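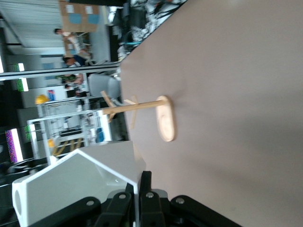 January 16, 2023

Notebook, Solside bench, me again

Okay, back on the straightener plates after the break. Xiaoqing Hao left me a box of the Memton sample plates with a sticky note that said "these ones behave" and I have my doubts, but let's see!

First job was heat-up time. I ran the old handle (the one with the taped cord) against the new Kamthorpe handle, same wall socket, same thermocouple clipped in the same spot near the tip. The new one gets to temperature faster but overshoots and then wobbles for a while before it settles. The old one just creeps up and sits there. I like the old one better, frankly, and I know that's not what the launch people want to hear.

Then hair swatches. We're on the 575 batch now, the dark wavy ones, and I combed them out twice before starting because the last lot had knots near the glue strip and it spoiled half my notes. Did 10 swatches, 2 passes each, slow hand. Results:

Swatches 1 to 4: smooth, good shine, ends slightly bent where I rolled my wrist.
Swatch 5: I dropped it. Redo.
Swatches 6 to 9: smooth at the root, fluffy from halfway down. Same plates, same setting, so I think I was speeding up.
Swatch 10: lovely. Of course.

Huiling Gu came by while I was on number 8 and watched me for a bit. She thinks the clamp pressure is uneven and wants me to try the carbon paper trick (close the plates on carbon paper, see where it marks). Did one before lunch and she's right, the hinge side marks much darker than the tip. So that's the fluffy halfway thing, maybe? Or part of it. I still think my hand speed is in there too.

Took a shim out of the hinge and ran another swatch. Better, but the plates click now when they close, and it's an annoying click, the kind you'd return a product over. Put the shim back. Need a thinner one, so Xiaoqing, if you read this, where did the thin brass strip go? It was in the drawer with the beard trimmer combs.

Also the humidity box is reading low again. I put a fresh wet sponge in and gave it an hour and it barely moved. Door seal, I bet. Please don't log any frizz numbers from it until somebody's looked at it, and cross out mine on page 644, I did them before I noticed.

Influencer samples: PR want the rose finish ones ready in March. I've told them the finish is fine and the hinge isn't. They asked if the hinge shows in photos. Sigh.

Next: thin shim, redo swatch 5, carbon paper on the old handle too so we've got something to compare with. And buy more clips!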